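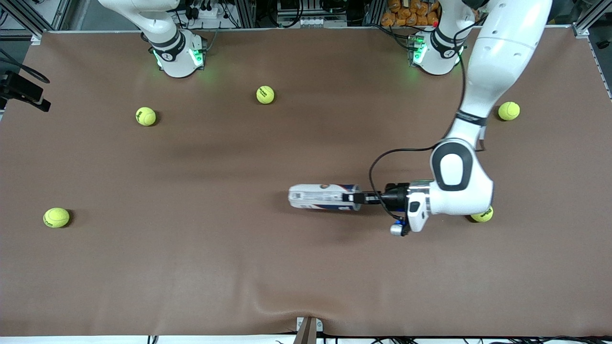

## Monday, left arm, can grasp with the parallel fingers

Drikberg controller on both arms, right arm parked for the whole session. Object is the tennis ball can, held horizontal, dark lid towards the fingers. Balls left out on the brown mat as clutter.

Compared 2 finger settings on the left gripper, 100 grasps each:

- **A:** Plokport default, force limit as shipped
- **B:** Orkusetti profile, slower close, higher hold force

A drops the can more often when the grasp is off-centre. The lid end sags first, then the whole thing rolls out of the fingers. B holds through the same offsets but is slow enough to annoy. Per-grasp results are in the Bajpai sheet, tabs A and B. Haven't split them by approach angle yet.

Other observations:

- White can on brown mat segments cleanly. The soft shadow under it does not: the mask grows downwards when the can is held low. Raising the hold height fixed most of it.
- Wrist cable loop is long. No snag today, but at full wrist roll it comes close to the fingers. Needs a clip before we run anything unattended.
- A ball under the wrist is lost to the fixed camera nearly every time. Planner then treats that patch as free. Logged as a planner fault, though a second viewpoint would hide it.
- Mat has a fold near the bottom centre. Kept grasps to the upper half, so no effect on these numbers.

Next: B with the closing speed put back to the A value, hold force unchanged. Same can, same start poses. If it still holds off-centre, drop A.

Open: does the force reading drift over a long run? Zeroed between A and B only.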